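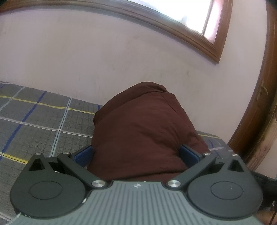
Kasura House, Stindmont: Frequently Asked Questions

Last updated 21 December 2019

Most of these have been asked at our front door by people holding luggage, so we've written them down for anyone who prefers to know in advance.

Booking and arrival

What time can I check in?
Any time from 3 p.m. to 9 p.m. After 9 the door is locked and we are in our pajamas. If your bus is late, call us and we'll leave the key in the box by the steps. The code goes out by text and works on the second try.

How do I get there from Prerndale?
Take the 18 bus from the station to the last stop, then walk 500 yards uphill. The bus company calls this a gentle slope. We have met the slope. If you have heavy bags, the taxi stand is on the far side of the station parking lot, behind the bakery.

Is there parking?
There is one space, and it is narrow. The street is free on weekends and after 6 p.m. on weekdays. Please don't use the pharmacy's lot. They tow, and they are quick.

Can I cancel?
Up to a week before you arrive, for a full refund. Inside a week we keep the first night. We have heard a lot of stories about dentists.

Are you open all winter?
We close for most of January to paint things and argue about the boiler. The calendar on the booking page shows the exact nights.

The rooms

Which room should I pick?
The back rooms are quiet and the front rooms have the view. You can't have both, though people do ask. The attic has the lowest ceiling and the lowest price, and tall guests should think about how those two facts are connected.

How many pillows do I get?
Two each. More are in the hall closet, next to the spare blankets. Help yourself, but please leave a few for the people across the landing, who will have the same idea at eleven at night.

Do you use feather bedding?
Not anymore. All the filling is synthetic, after one summer when half our guests sneezed through breakfast.

How is the heating controlled?
By a dial on the wall in each room, which offers suggestions to the boiler. Allow an hour. Turning it all the way up will not make this go faster.

Is there Wi-Fi?
It's good downstairs, fair on the second floor, and a rumor in the attic. The password is on the card by the kettle.
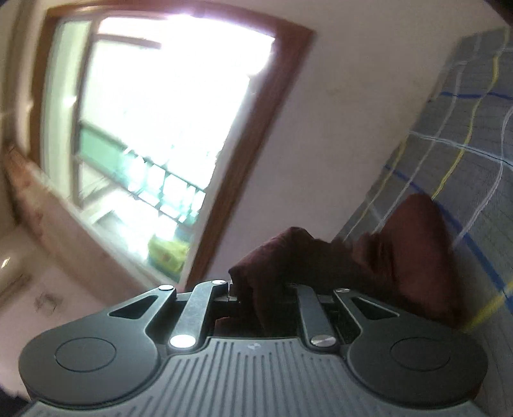
What time is breakfast?
Breakfast runs from 7:30 to 10 in the downstairs dining room. Eggs are cooked to order until 9:30, and after that there is toast, cereal and fruit. Tell us the night before if you need something early.

Can I bring my dog?
One dog, in the ground floor room only, for a small cleaning fee. The dog will be fussed over and you may feel ignored.

Where can I eat in the evening?
Juhász, at the bottom of the hill, does soups and stews and shuts when the pot is empty, often by 8. The pub next to it stays open later and has a menu that has not changed in our time here.

I left something behind. Will you mail it?
Of course, if you cover the postage. Phone chargers go into the drawer with all the other phone chargers, so please describe yours in detail.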